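Looking After the Phones, Tablets and Laptops in Your House
by Ewurabena Agbeko

I've been meaning to write this page ever since the July when we had three broken screens in one month, and so many of you have written in asking about cracked phones and tired batteries that I finally sat down with a pot of tea and got on with it. 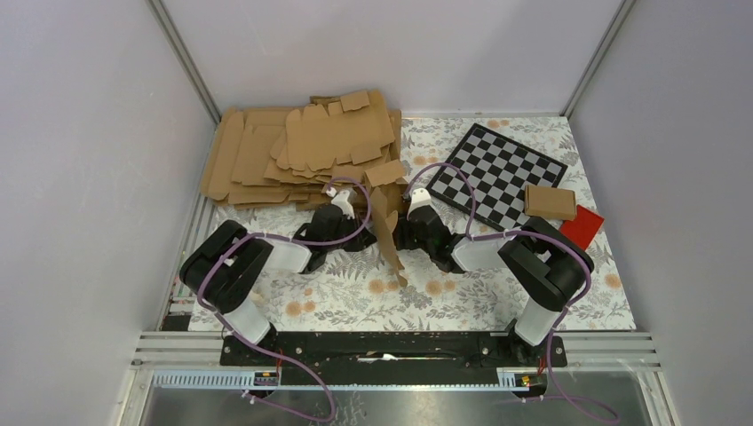

Most of it is small stuff, the kind of thing you do once on a rainy afternoon and then forget about. I'm no engineer, I should say, I just live in a house with teenagers and a husband who puts his laptop on the floor next to the bed (we have talked about this), and over the years I've picked up a good many habits that have saved us money.

Make a list before you need one

Get a notebook, or a plain document you can print, and write down every device in the house. Make, model, serial number, the month you bought it and what you paid. The serial number is usually in the settings under "About," and on older laptops it's on the bottom in tiny gray print that I need my reading glasses and a flashlight for. Put the receipts in an envelope with the list.

When I did ours I found we had 17 things with a battery and a screen, counting the old e-reader in the hall drawer, and the receipts I could find came to $3,432. I had to go and sit on the porch for a minute! But if anything is ever stolen or dropped down the stairs, your insurance company is going to ask you for exactly these things, and it's a great deal nicer to open an envelope than to dig through four years of email.

Keep one copy of the list somewhere other than the laptop. You'd be surprised how many people don't.

Where things live

Pick one spot in the house for charging and stick to it. Ours is the sideboard in the dining room, with a power strip at the back and an old wooden letter rack that holds the phones upright. Before that we charged everywhere, on sofa arms, on the bathroom shelf, on top of the toaster oven once, and nearly every accident we had came from a cord running across a place where people walk.

Don't charge on a bed or under a pillow. Phones warm up while they charge and they need some air. If you have a dog, run the cords behind the furniture and hold them with those little adhesive clips, or with binder clips clamped to the table edge, which work just as well and you probably have a box of them already.

Cords that last

Cords nearly always go at the neck, right where they meet the plug. Pull on the plug, never the cord. I know everyone says it, and I still catch myself yanking. If you see the outer sleeve starting to split, throw the cord out. I used to wrap mine with tape and feel very thrifty, but a frayed charging cord is a fire risk and a new one costs less than lunch.

To store a spare, wind it loosely around four fingers, slip it off and tuck it into a cardboard toilet paper tube. Write on the tube what it belongs to. My sister-in-law laughed at my drawer of tubes until she needed a camera cord in a hurry.

Cleaning screens

Turn the device off first, partly because smudges show up better on a black screen. Use a microfiber cloth, the kind that comes with eyeglasses, barely damp with plain water. Wipe in one direction and then go over it with a dry corner. Window cleaner is hard on the coating, and so are paper towels, which feel soft but aren't.

For the charging port, use a dry wooden toothpick, very gently, with the power off. Pocket lint packs itself down in there, and I've known a phone that "wouldn't charge anymore" come right back after a minute of patient picking. Please don't use a pin or a paper clip.

For keyboards, turn the laptop upside down over the sink and give the back a few soft pats, then go between the keys with a clean, dry paintbrush. You will find crumbs. We all do.

If it gets wet

Unplug it if you can do that safely, switch it off, take off the case, and stand it on its end on a dish towel in front of a fan. Leave it alone for a full day, two if you can bear it. I know the rice trick is everybody's favorite, but rice leaves dust and starch in the openings and the fan does a better job. No hair dryers either, and don't keep turning it on to see how it's doing.

Cases, drops and the repair shop

A case with a raised lip around the screen is worth having. We've had good luck with the plain Dolano ones, which aren't pretty but come clean with dish soap. Take the case off every month or so and wipe inside it, as grit collects there and scratches the back.

If the glass cracks, put a strip of clear packing tape over it right away so you don't cut your thumb, back up your photos that same evening, and call for prices before you go in. When my daughter's tablet went off the kitchen counter, one place quoted me $600, more than we paid for it, and the Bautista repair counter over in Skendau did the whole thing for $154 while we went for groceries. Ask whether the price includes the part, and ask how long they stand behind the work.

I do keep a Handix screwdriver set for the simple jobs, such as opening up an old desktop to blow out the dust. Put the screws in an egg carton in the order they came out. Anything with a glued-in battery I leave to the shop, and if a battery ever looks swollen, stop using the device, don't charge it, and call your local recycling center to ask how they'd like it brought in. It should never go in the kitchen trash.

Before you give one away

Back it up, sign out of all your accounts, and then do the factory reset from the settings menu. Take out the SIM card and any memory card, too. I once handed my neighbor a phone with 17 voice memos of me singing in the car, and she was very kind about it.

Then cross it off the list in your notebook, and put its cord in the bag along with it.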